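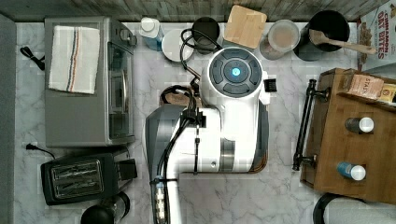
ok counter thread. moved into the Skirnamby place in February and I am finally dealing with the kitchen, bear with me

rule one for this counter: toaster oven and toaster are both staying. yes both. I've had this fight with Ajith already. the oven does the melty stuff, the two slot does bread at 6am when I can't think. different jobs

what got cut: waffle maker, rice cooker (moved to the pantry shelf, still love it), a Koltska egg thing I used once. 61 bucks, once

the white marble pattern hides crumbs SO well. great until you put your arm down on it. wipe it even when it looks clean, esp next to the toaster

backsplash is the gray weathered wood look. came with the place. wanted to hate it, I don't. anybody have one, what do you clean it with? right now its a damp cloth and hope

towel situation. the striped one (blue red orange) lives folded on top of the toaster oven and YES I take it off before I turn the thing on. every time. please stop messaging me. going to put a hook up this week so we can all relax

cords. cords are my whole problem. black cords on a white counter, you see every inch. tried those Betitport stick on clips, 9 in a pack, four fell off by morning. cleaned the wall side with rubbing alcohol, tried again, holding so far

oven is turned sideways now so the door opens toward the middle of the counter and not at my stomach. sounds dumb. best change I made. tray comes out and theres a place to set it right there

Þórarinn Toft asked how deep the counter is bc his oven hangs over the front. didn't measure, sorry, will do it tonight. oven sideways might fix yours too tho

back row is still a mess. bottles and canisters migrate there and stay. thinking one low tray so I can lift everything at once to wipe. saw a nice one at Ragnarsson for 153 and laughed out loud in the store. a tray!!

crumb tray reminder while Im here. pull it out, both machines. I did mine last nite and am not going to discuss it

next up is the drawer under all this. 13 takeout chopstick sets and no scissors. if you have a drawer divider you like drop it below, cheap pls

ok toast is up, back later w the counter depth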